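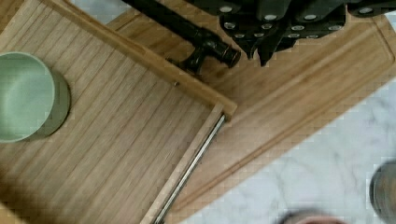
Holztablett mit grüner Schale auf der Arbeitsfläche der Küchen-AG

Die Küchen-AG Travholm ist eine studentische Arbeitsgemeinschaft für Haushaltsrobotik an der Technischen Schule Dusville. Sie befasst sich mit dem Greifen und Umräumen alltäglicher Gegenstände und nimmt jedes Jahr am Zakell-Pokal teil, einem Wettbewerb für Schulen und Hochschulen der Region. Ihr gehören 15 Studierende an.

Geübt wird an einer vollständig eingerichteten Küchenzeile mit marmorierter Arbeitsplatte und grünem Mosaik an der Wand. Dass zwischen Toaster, Dosen und Geschirr gearbeitet wird, macht den besonderen Reiz der AG aus: Jeder Griff muss sich seinen Weg durch eine Umgebung suchen, wie man sie auch zu Hause findet! Der Greifer muss dabei bis dicht über das Schneidebrett abgesenkt werden können. 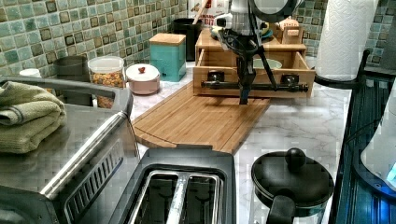 Aufgaben

Die bekannteste Übung heißt »Obstteller«. Früchte aus Stoff sollen einzeln vom Teller genommen und in die Schale gelegt werden, später auch in umgekehrter Richtung. Die Banane mit ihren abstehenden Schalenstücken gilt als schwierigste Frucht und ist zugleich der Liebling der Gruppe. Gewertet werden nur Griffe, bei denen Teller und Schale stehen bleiben.

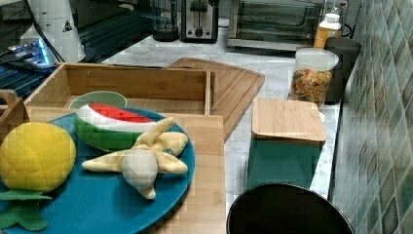

Obstteller mit Melonenscheibe, geschälter Banane und gelber Frucht aus Stoff

Für das Wintersemester führte die AG 2661 Versuche durch, von denen 2190 als gültig in das gemeinsame Protokoll eingingen. Die übrigen wurden wegen verschobener Startpositionen gestrichen. Ausgewertet wird mit Coman, einer von den Studierenden selbst geschriebenen Software, die Fehlgriffe nach Frucht und Anfahrtswinkel sortiert. Die erste Fassung umfasste nur 903 Zeilen und läuft bis heute auf dem Rechner im Vorraum.

Ablauf

Ein Übungsabend beginnt mit dem Aufbau nach Lageplan. Teller und Tablett stehen nebeneinander, das Schneidebrett liegt schräg daran.

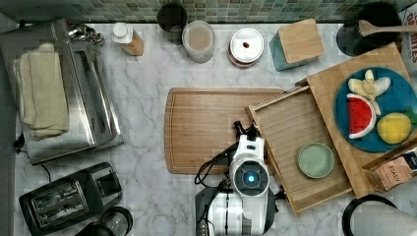

Danach wechseln sich Zweierteams ab: Eine Person steuert, die andere führt Protokoll und ruft bei Bedarf den Abbruch aus. Anfänger üben zunächst mit der Melonenscheibe, deren Form einen klaren Ansatz für die Finger bietet. Wer zehn gültige Griffe hintereinander schafft, darf an die Banane, und das wird in der Gruppe jedes Mal kräftig gefeiert.

Beim Zakell-Pokal gelten dieselben Regeln, allerdings mit begrenzter Zeit und einer Anordnung, die erst kurz vor dem Start bekannt gegeben wird.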